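Right, quick one, kettle's on and I've got 11 tabs open. People keep asking what I think of the Trirnwood tabletop kit so here it is in one go and then I can stop typing it out in messages.

What you get. The kit is a subscription thing really: the arm comes on lease, they come and fit it, and then you pay monthly for the "skills", which is their word for the bundles of tasks it's supposed to know. We're on the Kitchen bundle. Setup was 3209 quid all in, plus 100 a month after that. Not cheap. Not the dearest quote we had either (that was Alton, who wanted a two year tie-in and wouldn't budge).

Manee Sriwong came out from the Clillstead office to fit it. In at nine, gone by half two. Very patient with my questions, left me her direct email, I have used it a lot. Sorry Manee.

First impressions: quick. Much quicker than the demo video, where everything moved like it was underwater. There's a speed setting in the app and ours came turned up high. I'd start low and work up, you'll flinch less.
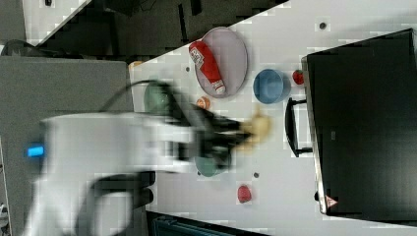 The app is the weak bit. Logs you out for no reason. The task list is fine once you've found it but it's two menus down and the back button takes you right out to the home page every single time. Drives me mad. Also the names of things in there are odd, "vessel" for a cup, "produce" for anything fruit shaped. You get used to it.

Picking things up, then. Cups, good, did those more or less from day one. Small round things are hit and miss, it goes in too far to one side and they roll. Bottles lying down it's happy with, bottles standing up less so, we've had a couple go over. Soft stuff is the bit I was most curious about and it's better than I thought it'd be. Grip pressure is set per item, you can fiddle with it, and I went down 2 notches from the default for anything squashy.

Layout matters loads. The guide says keep a hand's width between items and don't put anything close in to the base, and I ignored that for a week becuase I'm me. Moved things about a bit and it was like a different machine. Leave room round the oven as well.
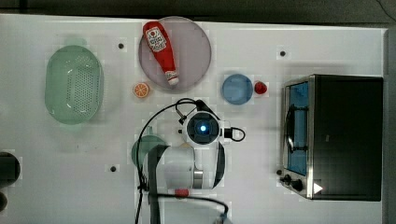
Arm, colander, ketchup on its plate, toaster oven over on the right.

Cables. My one proper moan about the hardware. They loop about all over the place at the wrist and there's no tidy kit in the box. Bożena Sadowski, who has the same setup as us but with the Workshop bundle, used velcro ties and says leave plenty of slack or it complains at full stretch. Did the same to the lower run, seems ok so far. Trirnwood do sell a sleeve. Extra, obviously.

Support is decent. Replies same day mostly. There's an add-on from Thaweesak that does nicer finger pads and people on the forum rave about it, haven't tried it, might in February when the budget resets.

The wrist camera I like a lot more than I expected to. You can watch the feed in the app (when you're logged in, see above) and it saves stills. A bit blocky round the edges of dark things. Good enough to see what it's lining up on, and that's how I worked out that half of my misses were down to me putting stuff too close together.
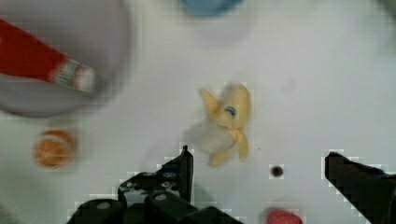 Wrist view, banana between peels and fingers.

Would I get it again? Yes I think so, on the monthly, not the long contract. If you want something that works out of the box with zero faffing then no, wait a year. If you dont mind an afternoon moving bowls about, go for it. Ask for the Kitchen bundle on its own too, they'll try and sell you three and you won't use the others.

Things I still want to try: the handover mode, the slow pour thing, and whatever "tidy sweep" is, the guide has one line on it and the line is "see app". The app says see guide. Have emailed Manee.

Will do another post when I've had a go at those. Comments are open, be nice, I'm slow at replying.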